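Why Does Stuff Get Shiny? A Kid's Guide to Light That Bounces

By Anayeli Ventura

Okay, go find a spoon. I'll wait. Got it? Now look into the bowl part, the part that holds the soup. You're upside down! Flip the spoon over and look at the back. Now you're right side up again, with a giant nose. I have done this at pretty much every breakfast of my life and I still like it.

What you're looking at is light that bounced. Light comes down from the lamp or in through the window, hits your face, flies off in every direction, and a little of it lands on the spoon. The spoon sends it back to your eyes. The word for that is reflection, and every single thing you can see (unless it makes its own light, like the sun or a candle) you see by reflection. Your socks. Your dog. This page, if somebody printed it for you.

So why can you see your face in a spoon but not in your socks?

Think about a rubber ball. Throw it at a smooth floor and you can guess where it's going to go. It comes in on a slant and leaves on the same slant, on the other side. Now throw it at a pile of rocks. Good luck! It might go left, it might go right, it might come straight back and bonk you.

Light does the same thing. On a very smooth surface all the rays bounce off in a neat, matching way, so they're still in order when they get to your eye. That gives you a mirror, or at least a shine. On a bumpy surface the rays scatter all over the place. You still see the thing and its color, but no face looks back at you. Your socks may feel smooth, but to a ray of light they're a mountain range of fuzz.

Lots of things are somewhere in between. A waxed floor, a school desk, a green belt on a conveyor, a wet sidewalk. They're too rough to be a proper mirror, but smooth enough that a lamp turns into a blurry white streak.
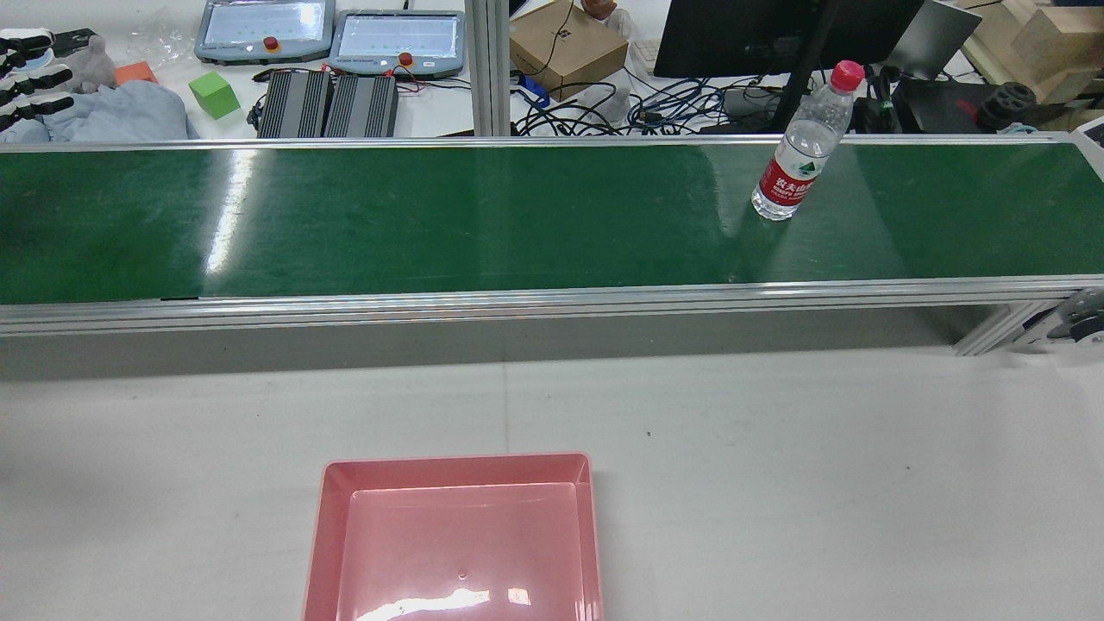 Belmiro Rebelo wrote in to say that his kitchen floor only looks shiny when he's lying down on it, and could I please explain that, as his sister thinks he is making it up.

Belmiro, you're right, and you can tell your sister I said so. When light comes in really low and flat, like a stone skipping on a pond, much more of it bounces off the top. When it comes straight down, more of it sinks in. Try it with a book that has a slick cover. Hold it flat at eye level, right up by your cheekbone, and look across it toward a window. Suddenly it's gleaming! Tip it up so you're looking straight at it, and most of the gleam goes away.

There's something else that bugs people about shiny spots, and it bugged me when I was nine. They follow you! Pick a bright patch on a tabletop and take two steps to the left. The patch slides over too. It isn't painted on the table, so it doesn't have to stay put. It's just the place where the light happens to bounce toward your eyes. Your friend across the table has a different patch, all to herself. Two people can argue about where the shiny spot is and both be correct.

Scratches mess with all this. A scratch is a tiny ditch, and the sides of the ditch tilt in other directions, so they throw light where the flat part doesn't. That's why an old baking tray has pale lines on it, and why a new one looks dark in some places and blazing in others.

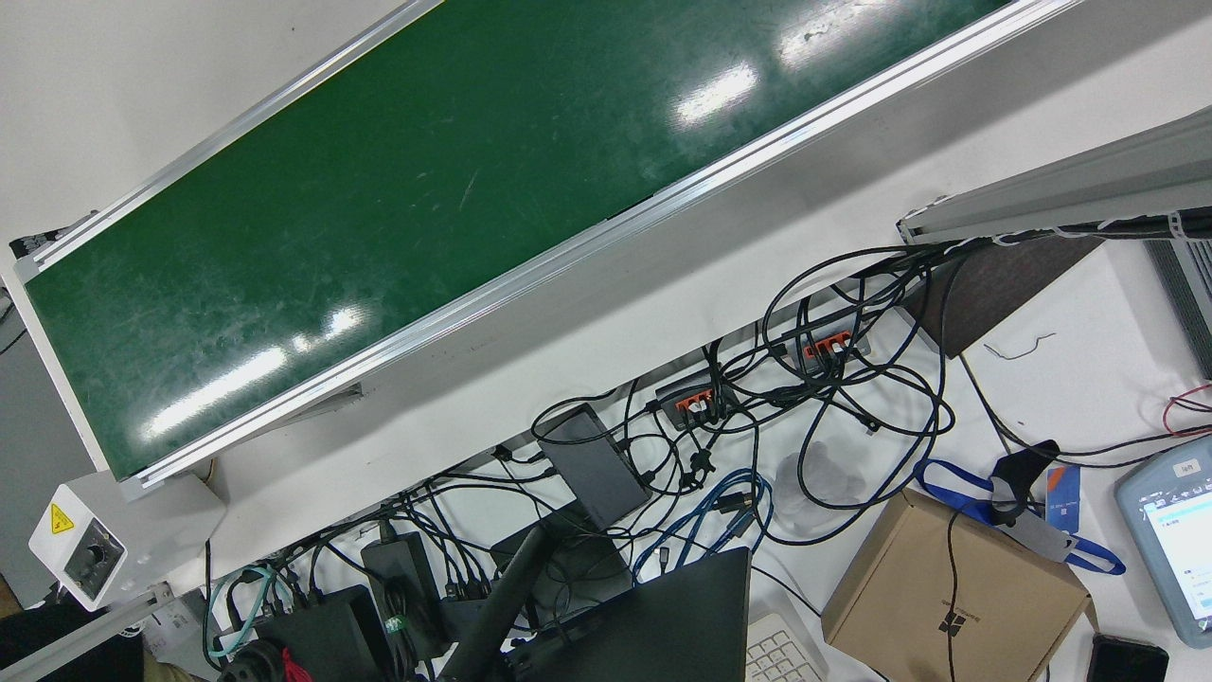 Polishing works the other way. You rub the high bits down with something very fine until the ditches are too small for light to notice. How small is that? Green light comes in waves, and 1000 of them in a row would be more than 530 thousandths of a millimeter... okay, that's true but it's a silly way to say it. Half a millimeter. Picture half a millimeter, which is a fat pencil line, and then chop it into 1000 slices. Bumps need to be smaller than one of those slices before you get a good mirror.

My notebook from last July has a whole page of shininess tests in it. I used a flashlight, a dark closet, and whatever I could carry. Foil, smooth: very shiny. Foil, scrunched up and flattened out again: sparkly, but my face was gone. Same foil! All I changed was the bumps.

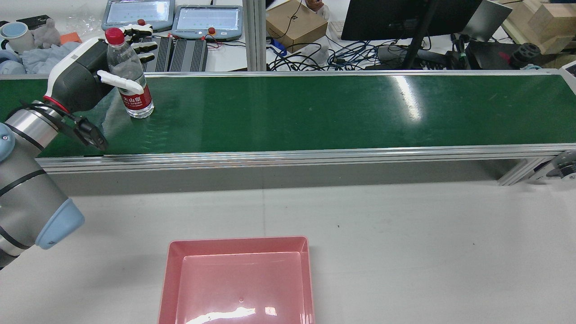 You can do the closet test yourself. Ask a grown-up which closet is okay to use. Collect a few things, guess first which will be the shiniest, then shine the flashlight at each one from the side and look for the bright spot. Don't point it at anybody's eyes, including the cat's. Write your guesses down before you start, or you'll remember them wrong. (I always do.)

If you get a surprise, send it to me. So far my favorite is an apple, which beat a plastic plate by a mile after I rubbed it on my sleeve.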